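STUNONTHORPE – February 23, 2020 – The monthly tabletop morning at the Nenden is back in March, and this time there will be twice as much room for it. The hall has agreed to let the group spread into the back parlour as well as the front one, so everyone who was squeezed onto the windowsill last time can look forward to a proper chair!

For anyone who hasn't been along yet, the idea is very simple. You sit down at a table with a cloth on it and a handful of household bits and pieces, and you spend the morning folding, sorting, pairing and putting away. Dishcloths, napkins, odd socks, small balls, pegs, lids. It began as a winter get-together for people who wanted company while they did their mending, and it has grown into something much livelier, with tea on the go throughout and a good deal of friendly argument over whether a cloth should be folded in halves or in thirds.

February's session was the busiest so far. There were 36 of us, which is a record, and the folding table was full from the moment the doors opened. Knitted and textured cloths were the big favourite again. They are lovely to handle and surprisingly awkward to keep square, and more than one person who arrived quite sure of their method went home with a new one.

The tablecloths deserve a mention too. The plain white ones we used in the autumn have been retired, and the tables now wear whatever people bring from home – checks, stripes, fruit, leaves, coffee cups, the brighter the better. It makes the rooms feel like somebody's kitchen on a good day, and it gives newcomers something to talk about while the kettle boils.
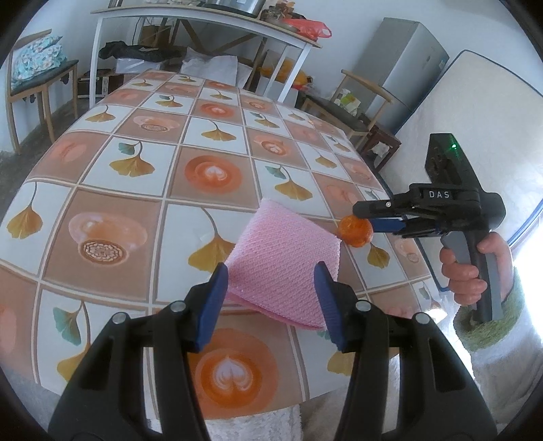 Do I need to bring my own cloths and things to sort?

There are plenty in the hall cupboard, so you can come with empty hands. If you have a favourite cloth or a bag of odds and ends you would like to work through, bring it along and put a name tag on it.

The cupboard itself has had a wonderful boost this winter. Broltel, the household shop on the corner, gave us 200 cloths from its old stock in a great jumble of colours, and they have already been washed, dried and divided between the tables. A few have gone into the mending basket with loose edges. Anyone handy with a crochet hook is very welcome to take a couple home and bring them back in March.

We also have a new way of folding to try. The Vītola fold was shown at the end of the last session and caused quite a stir. You bring one corner in towards the middle, turn the lower edge under, then close the whole thing up like a letter. It leaves a neat, flat parcel that stands up on its side in a drawer, and it works particularly well with stretchy cloths that spring open when they are stacked. There will be a table given over to it next time, with the steps written out on a large card, and after that we'll see whether the halves and the thirds can be won over.

The sorting table will have some new boxes as well. Small round things have been the trouble there, as anyone who has spent ten minutes under the sideboard looking for a bouncy ball will know, and the new boxes have taller sides. The old shallow trays are moving across to the button table, where they should be perfect.

Money raised from tea and cake this season has reached £683, all of it going towards new cushions for the hall chairs. The first batch is on order and should be in place by the spring. Thank you to everyone who baked, and especially to whoever left the two ginger cakes by the door with no note – they were gone in no time and we would very much like the recipe.

The March session starts at ten in the morning and runs until half past twelve. Entry is free, tea is 100 pence a cup with refills included, and children are welcome with an adult. There is a ramp at the side door, and the front parlour is the quieter of the two rooms if you would like a calmer corner. Please leave the spaces by the gate free for people who find the walk from the road difficult.

Places at the Vītola table can be booked on the sheet in the porch. Everything else is first come, first served, so do come early if you have your eye on the seat by the radiator.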